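Zavora Inquiry Desk: annual licence

Print this page | E-mail this page

27th December
By Natalie Penrose

Zavora Inquiry Desk is a searchable archive of public hearing transcripts, witness statements and lobbyist register entries, sold to newsrooms, law firms and political staffers. The yearly licence is $1,369 and covers eight users. We stock it because customers ask for it. Whether you need it is another matter.

Most of what it holds is already public. A patient researcher with a free afternoon can find the same transcripts on government websites, and often the originals are easier to cite. What you are paying for is the search, and the search is decent. It picks up a witness across several hearings even when the clerk has spelt the surname two ways, and it keeps page and line numbers when you copy a passage out.

The maker's brochure promises to "flag contradictions in testimony". We'd treat that with some caution. In our trial in November it flagged plenty, and a good many were a witness saying "I think so" in the morning and "yes" after lunch. Anybody hoping to catch a minister out with one click will be disappointed, and a lawyer would want to read the whole exchange anyway.

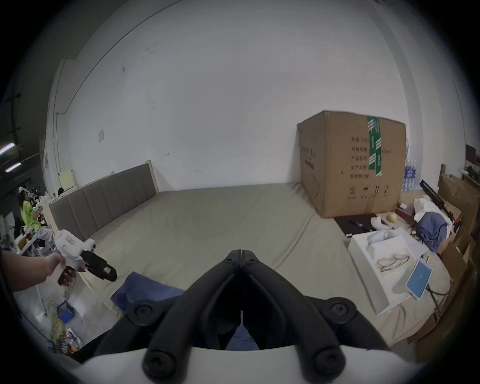 White walls and a padded mat over much of the floor.

Immunity and privilege rulings are tagged separately, a feature we'd expected to like more. The tags are applied by hand at Zavora's end and lag the hearings. If a ruling matters to your story or your client, ring the registry.

Compared with the others: Plundetti Transcript is cheaper and has no register entries at all. Naylor is the better pick for appeal judgments, though its licence renews automatically and cancelling it is a chore. Nemel has a nicer colour scheme.

Licence details
Users: 8
Registers covered: 32
Export limit: 700 pages a month
Formats: PDF, plain text
Offline use: no
Refunds: first fortnight only, less any pages exported

The export limit can't be raised, whatever the sales line tells you. Ask for the trial login before you sign anything, and try it on a hearing you sat through yourself.

Contact us | Copyright, all rights reserved | Back to top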